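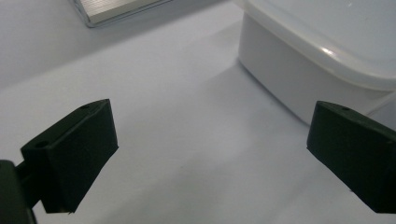
Slide 1. Gripper fingers, dark green, open.

Speaker notes: Trace buffers and trigger setup on the Kilen debug probe
Oct 3, 2023

Slide 2. Scope
Covers the trace port, the trigger unit and the host link. Flash programming is left out; see the February talk. Assume the audience has used a probe with breakpoints but has not used trace.

Slide 3. Test setup
Target board is the Lirkthorpe with the Eseo core, run from the internal oscillator. Probe firmware is the release build. Trace port is 4 bits wide. Mention the short ribbon cable: with the long one the clock edge moves and the decoder loses sync.

Slide 4. Trace buffer
The buffer is circular. When it fills, the oldest records are overwritten unless stop-on-full is set. Stop-on-full halts the capture and leaves the core running. People mix this up with halt-on-full, so say it twice.
Time stamps are stored as differences. A sync record is written every 187 records, and the decoder can start only at a sync record. After a wrap, anything before the first sync is lost.

Slide 5. Trigger unit
Two address comparators, one data comparator with mask, one counter. The comparators can be chained in sequence. The counter is loaded at arm time and is not reloaded after a match.
Pre-trigger depth is set in steps of 5 percent. Default is 20. For a crash hunt, set it near the top — the useful records all come before the fault.

Slide 6. Demo
Arm on a write to the stack guard word. Run. Wait for the status line to read TRIGGERED before opening the trace window. Opening it earlier forces a read of the buffer and stops the capture.
If the link drops, unplug the probe, wait for the LED to go out, and reconnect. Do not restart the host tool first.

Slide 7. Known limits
Data trace and time stamps together can overrun the port on tight copy loops. The decoder marks the gap but cannot tell its length.
The Adamczyk file format keeps the raw records only. Symbols are read again on load, so keep the matching ELF file.

Slide 8. Questions
Backup slides: register map, connector pinout.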